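Handout 6: Buying a simulated work cell
Course: Introduction to Robot Cells, second part
Teacher: Aranka Balogh
Text last changed: 5/6/22

Please read before the session. You need the trial license of Wemum on your own computer, and you need the clamp lesson to be loaded already. If the loading stops, write to Ysaline Guérin in the computer lab and not to me.

1. What we are looking at

Wemum is a package of ready simulated work cells, sold by Prillow. A school or a small firm pays for a year and gets the room, the arm, the gripper, the fixtures and a set of lessons. In January our department received the offer, and we were asked to say if it is worth the money for this course. Your reports will be part of the answer, so write them as for a customer.

The offer has three levels. The lowest level has only the cells, without the lessons. The middle one, which we have on trial, adds the lessons and the logging. The highest adds the possibility to bring in your own fixtures from a drawing file. The price for the middle level is 1133 euros for one year and 30 seats. An extra seat can be added at any time, but it is not possible to give a seat back before the year ends.

2. The clamp cell

We use the cell called Cleltgate. It is a workshop room with an arm on a large flat platform, and a board with toggle clamps that is placed next to the arm. The task is simple to say: bring the gripper to a clamp, take the handle, move it, let it go, and return.
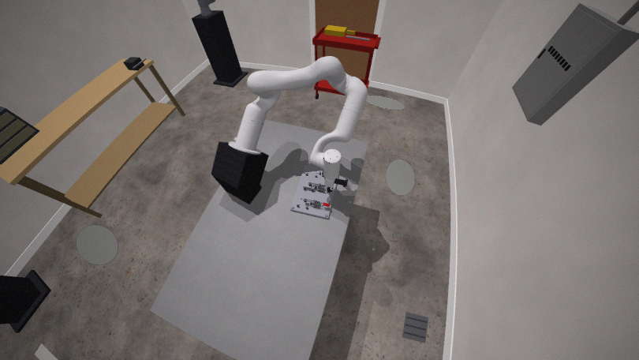 Fig. 1. The Cleltgate cell, with the arm over the clamp board.

Remember from the first part of the course that a toggle clamp is a linkage which passes over a center point. Before this point the handle resists you, after it the clamp holds by itself. A simulation which only turns the handle around one axis, without the resistance, looks good and teaches nothing about force. This is the first thing you should test when you judge any product of this type.

How to test it: choose the slowest handle speed, start the logging, and close one clamp completely. Open the force curve. You should find a clear rise and then a fast drop. If the curve is flat, write it in your report with the version number of the program.

3. Approach and alignment

The lesson asks for the approach in two moves. The first move is fast and ends at a safe distance. The second is slow and straight, and the fingers must be open during all of it.
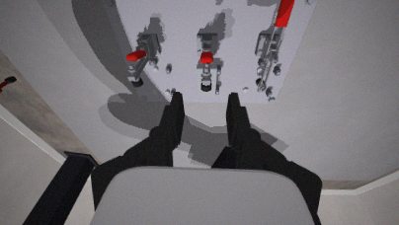
For the second move you choose the coordinate system of the tool, not of the room. Many students forget this, and then the arm goes sideways when they wanted it to go forward. In Wemum the choice is in a small menu under the speed setting, and it goes back to the room system each time you load the lesson again. I count this as a weak point of the product. Courtois, the package we rented before, kept the choice of the user – but it had other problems, for example the contact between two parts was often lost.

Check also the opening of the fingers before you start the slow move. The starting value in the lesson is wide, and this is good for beginners, but in a narrow fixture you will want less.
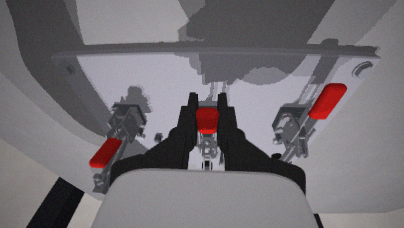
The choice of the target is left to the student, and the lesson does not give a fixed order. I recommend that you think about the free space on both sides before you choose. A clamp at the end of the row has a neighbor on one side only. The middle one is more strict: the two black fingers stand on either side of its red grip, parallel and with a narrow gap, while the other two red grips are to the left and to the upper right. With a target like this, decide the path for going back before you close the fingers.

4. Points for the report

Write two pages at most. I want to read about these matters:

The force curve from section 2, with your own curve printed.
The quality of contact between finger and grip. Does the grip slide, and can you change the friction?
The cameras. Say which view you used for the approach and which for the check afterwards.
The text of the lesson. Is it clear for a person who did not follow the first part?
The price, compared with the hours you would really use it.

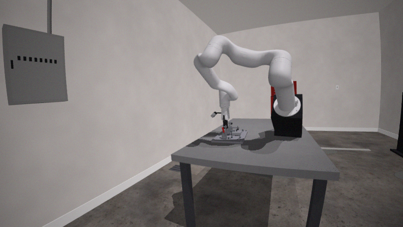
About the hours: the full set has 31 lessons, but for our course only the clamp and the sorting lessons are needed. A fair comparison uses only what we would teach. Please do not divide the price by all lessons, as the sales sheet of Prillow does.

Support is included at the middle level, by mail only. I wrote to them twice during the trial. The first answer came on the next day and was useful, the second was a link to the manual – to a page I had already read.

5. Delivery

Save the report together with the log file, both with your family name. Groups of two are allowed, then one report is enough. Who has no working license by the second session can use the computers in the lab, but please reserve the place with Ysaline Guérin first.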